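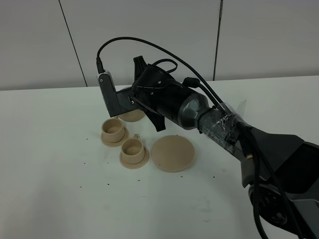 Shore Excursion Hosts, Summer Season — Chambi River Cruises

We are adding a second ship in July and need hosts who love showing people a new town. The Brullero carries up to 173 guests on week-long trips, and every morning she ties up somewhere worth walking around. You would be the person who leads the group down the gangway and gets everyone back for lunch with a story or two.

Hosts work in pairs. You'll plan walking routes with our port agents, give a short talk in the lounge at 6 p.m. about the next day's stop, and handle the sign-up sheets at the excursion desk. Some days are long. Some are four easy hours and then a free afternoon in a place you've never seen!

You should be comfortable speaking to a full room, steady on your feet on cobblestones, and able to hold a conversation in English plus one other language. First aid training is great, but we can arrange it before you board.

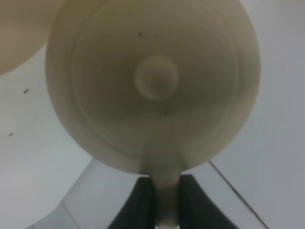 Do I need to have worked on a ship before?

Most of our current hosts hadn't. Rongrong Liang came to us from a city museum and Kittipong Kaewkla taught high school geography. You'll spend your first two weeks on board shadowing one of them, on full pay, before you lead a group alone.

Hosts share a two-person cabin on the lower deck, with meals, laundry and uniform included. Travel to and from the ship is covered at the start and end of your contract. You also get a shore allowance of $68 a week, paid in cash by the purser, and a $400 bonus if you finish the season.
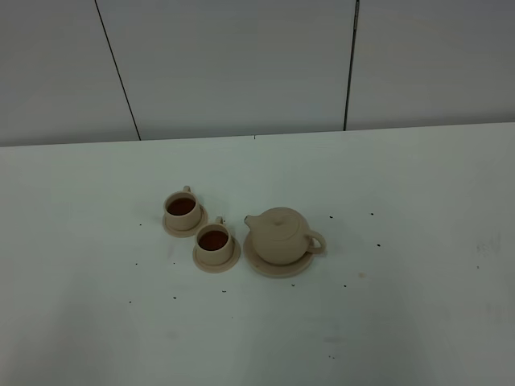 Contracts run through the end of October, with a week off after every six on board. If you can only do part of the season, please apply anyway and tell us your dates — we still need cover for the last few sailings.

To apply, send a resume and a one-page plan for a two-hour walk in a town you know well. We really do read these, and they are our favorite part of hiring. Address it to Fengying Dai, Guest Programs, Chambi River Cruises, and put "Brullero host" in the subject line. Video interviews start in the spring.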